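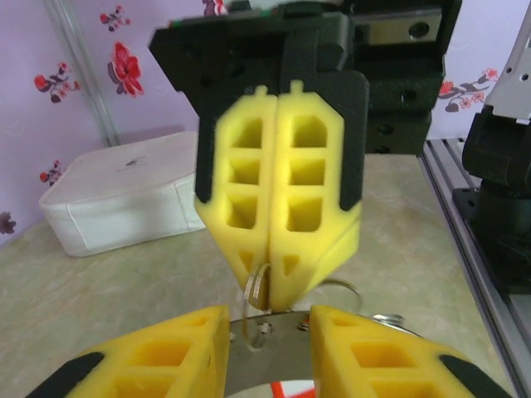 Lot 2, essais de préhension : doigts jaunes alvéolés, anneau porte-clés en prise.

Projet Senutus
Rapport d'avancement à l'attention du fonds Plorkilance
Période close fin mai

1. Où nous en sommes

Le fonds a demandé un point intermédiaire avant de débloquer la seconde tranche. La réponse courte est que le lot 1 (montage du poste à deux bras, câblage, calibration) est terminé, que le lot 2 (comparaison des doigts) l'est aux deux tiers, et que le lot 3 (choix du contrôleur) a pris un retard que nous ne rattraperons pas avant l'été. Nous recommandons de ne rien commander pour le moment, y compris ce que notre propre dossier initial prévoyait d'acheter à ce stade.

Le dossier annonçait qu'un jeu de doigts souples réglerait à lui seul la question des petits objets. Cette phrase était de nous et nous la regrettons. Les doigts souples règlent une partie de la question et en ouvrent une autre, détaillée plus bas.

2. Doigts souples et doigts rigides

Deux familles sont en concurrence : les doigts en mousse à poches creuses, fournis par Trustton, et les doigts rigides d'origine. La documentation de Trustton promet une prise « universelle » et une tenue de 1000 cycles sans perte de forme. Le premier terme ne veut rien dire. Le second se vérifie, et nous avons commencé à le faire.

Le protocole prévoit 60 essais par objet et par jeu de doigts, avec le même opérateur aux commandes pour les deux jeux. Les objets sont un anneau porte-clés, une chaîne métallique, une clé seule et un flacon de comprimés. Le flacon ne départage personne : tout le monde le prend, tout le monde le repose. Nous l'avons gardé comme témoin, mais il ne faudrait pas que ses bons résultats viennent gonfler une moyenne générale, ce que fait justement la plaquette du fournisseur avec ses propres objets cylindriques.

Sur l'anneau, l'avantage de la mousse est net. Le fil métallique s'enfonce un peu dans la matière et ne pivote presque plus, alors qu'entre deux faces dures il tourne dès que le bras accélère. Le pincement se fait en bout de doigt, là où la forme s'amincit, et les alvéoles n'y jouent à notre avis aucun rôle. Une mousse pleine de même profil ferait peut-être aussi bien pour moins cher. Nous avons demandé à Trustton un échantillon sans alvéoles. La demande est restée sans réponse à l'heure où nous écrivons.

Le passage d'un préhenseur à l'autre se passe moins bien. Quand les deux paires de doigts se font face à courte distance, le préhenseur receveur doit attraper ce qui pend de l'anneau, dont la position dépend de la façon dont l'autre l'a saisi. Les opérateurs y arrivent au prix de longues hésitations. Les politiques apprises reproduisent les hésitations et beaucoup moins souvent la prise. Il serait commode de l'attribuer aux doigts, et le fournisseur des bras ne s'en prive pas. Nous n'avons pas de quoi trancher.

Reste l'usure. Les arêtes des doigts en mousse marquent vite au contact des objets coupants, et une clé est un objet coupant. Nous n'avons pas encore atteint le nombre de cycles annoncé, nous ne dirons donc pas que la promesse est fausse. Nous notons seulement que le fabricant ne précise nulle part avec quel objet il a compté les siens.

3. Objets souples et pièces plates

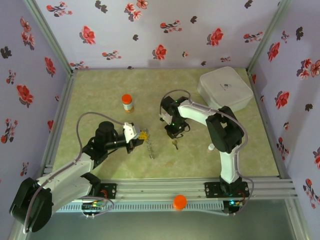 La chaîne devait être l'épreuve difficile du lot 2, et les premiers chiffres transmis en interne étaient si bons qu'ils ont éveillé notre méfiance. En relisant les enregistrements, nous avons compris que la position de départ faisait une grande part du travail. Une chaîne étendue presque droite devant les bras, abordée par sa partie haute, avec la clé posée à l'écart sur la droite, ne demande pas grand-chose à un préhenseur : il n'y a ni boucle à démêler ni objet à contourner. Nous avons retiré ces essais du tableau comparatif et les refaisons avec une chaîne lâchée en tas. Les taux vont baisser, pour les deux familles de doigts.

La clé seule, à plat, est le cas où les doigts rigides gardent l'avantage. Leur bord passe sous la tige ; celui de la mousse s'écrase contre le plateau et pousse la clé devant lui. Un opérateur entraîné contourne le problème en saisissant par la tête. C'est une bonne astuce et une mauvaise nouvelle pour qui voulait comparer du matériel, car nous mesurons alors l'habileté de la personne autant que la qualité du doigt. Le protocole a été modifié en cours de période pour imposer le point de saisie. Les séries antérieures à cette modification ne sont pas comparables aux suivantes et ne seront pas fusionnées, même si cela nous arrangerait pour la présentation finale.

4. Caméras

Le dossier prévoyait de comparer deux configurations, vue fixe seule et vue fixe complétée par une vue au poignet. La seconde est meilleure sur tous les petits objets, sans surprise. L'écart est moins grand que ne le laissaient espérer les publications dont nous nous étions inspirés, et il disparaît sur le flacon. La vue fixe perd l'anneau dès qu'un poignet passe devant, la vue au poignet perd tout contexte quand les doigts sont fermés près du plateau.

Un point nous préoccupe davantage. Le poste est entouré de parois à motifs floraux rouges, et nous ne savons pas dans quelle mesure les politiques s'appuient sur ce décor pour se repérer. Tant que nous n'aurons pas répété une série avec des parois unies, aucun résultat de généralisation ne devrait être cité hors de ce rapport. Cette série est prévue, elle n'était pas au budget, elle demandera de recommencer une partie de la collecte.

5. Contrôleur

Le contrôleur Hwang a été retenu sur la foi d'une démonstration. En exploitation, il perd par moments la synchronisation entre les deux bras, le plus souvent après une longue session, et la reprise oblige à relancer la calibration. L'assistance nous a proposé une mise à jour, puis une seconde qui annulait la première. Nous avons fini par limiter la durée des sessions, ce qui coûte du temps d'opérateur et explique l'essentiel du retard du lot 3.

L'offre de remplacement reçue s'élève à 4000 euros, hors intégration. Le vendeur assure que l'intégration est immédiate. Le vendeur du contrôleur actuel l'assurait aussi. Nous demandons un prêt d'essai avant toute dépense, avec nos câbles et nos bras, sur une session complète.

6. Données recueillies

Nous disposons de plus de 1000 épisodes enregistrés. Le nombre figure ici parce que la convention l'exige, et nous invitons le fonds à ne pas lui accorder trop de poids. Il comprend les séries écartées au point 3, les reprises après perte de synchronisation et une phase de prise en main où les opérateurs découvraient les commandes. La part exploitable sera communiquée quand le tri sera fini. Nous préférons un retard sur ce chiffre à une estimation qu'il faudrait corriger ensuite.

7. Ce que nous demandons

Que la seconde tranche soit maintenue mais réaffectée : la ligne « second jeu de doigts souples » est suspendue jusqu'à la fin du test d'usure, et son montant couvre la nouvelle collecte avec parois unies.

Que le calendrier du lot 3 soit repoussé jusqu'à l'issue du prêt d'essai.

Que la comparaison publiée en fin de projet porte objet par objet, sans score global. Trustton nous a fait savoir qu'un score unique serait plus lisible pour ses clients. Il masquerait surtout l'écart entre l'anneau et la clé, qui est à ce jour notre seul résultat solide.

Les tableaux d'essais du lot 2 seront joints au prochain envoi, séries écartées comprises.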